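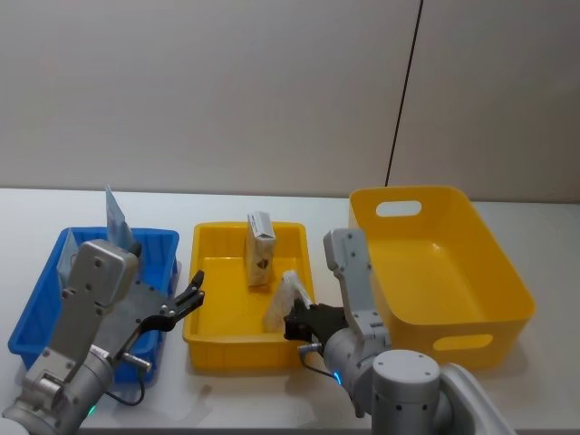
Phelan seed library moves to the old post office and opens its drawers again in March

PHELAN — Gardeners who have been missing their seed library since the roof trouble last fall will be glad to hear that it has a new home. The collection, all 187 varieties of it, will reopen in March in the former post office on Moneo Street, in the big front room where people used to line up to mail their Christmas packages.

The idea is the same as it ever was. You come in, you pick out a few packets of beans or squash or marigolds, you sign them out in the book, and you take them home and grow them. At the end of the season you let a plant or two go to seed and bring some back for the next person. There's no charge and no library card, and if your tomatoes get eaten by hornworms and you have nothing to return, you'll be forgiven (most of us have been there more than once).

Nélida Olivares, who started the collection on a shelf in her own laundry room, said she was happy just to have the seeds out of her spare bedroom, where they spent the winter with the curtains drawn and the heat turned off.

"My sister came to visit and I had to put her on the couch," Olivares said. "You can't have a person sleeping in there with the radiator going, not with onion seed. Onion seed is fussy enough as it is."

Longtime borrowers will find a few things arranged differently. Beans and peas, which always took up more space than anyone planned for, now have a cabinet to themselves along the east wall. Flowers have been moved closer to the door. The herbs are still in the old card catalog that came from the elementary school, and yes, the drawer marked "Q–R" still sticks, so give it a good tug and don't be shy about it.

There are new arrivals, too. Ulises Orellana has brought in a flat white pumpkin his family has grown on the Ernalus road for longer than he can remember, along with a small, dark dry bean that cooks up creamy and holds its shape in soup. He recommends planting the bean late, once the nights have settled down, and he'd like everyone to please keep it well away from their other pole beans if they intend to save seed. Impi Kinnunen has given a rutabaga that she says is sweeter than anything you can buy, and a blue poppy she makes no promises about whatsoever.

On opening morning the doors will be unlocked at 10, and Gunnel Tveit will give a talk at 11 on starting seeds indoors without a greenhouse, or even a very good window. Anyone who heard her talk on leeks two years ago will know to come early and bring something to write with. She plans to cover soil, watering from underneath, when to move seedlings into bigger pots, and the long, leggy sprouts that so many people end up with by April. There will be coffee, and Tveit has hinted at cardamom buns.

The talk is free, but the room only holds 48 chairs, so it's a good idea to call ahead and have your name put down. If there's enough interest she has offered to give it a second time in the afternoon, at 2.

After opening day, the seed library will keep to its old schedule of two afternoons a week, with hours posted on the door. Borrowers are asked to take no more than 16 packets in a season, and to write the year and the name of the plant on anything they bring back. Olivares would also like it known that returned seed should be thoroughly dry. A jar of damp squash seed turned up in the drop box last October, and she would rather not open another one.

Parking is behind the building, off Prunent Lane. The front steps are steep, but there's a ramp at the side door and a bell beside it if the door happens to be locked.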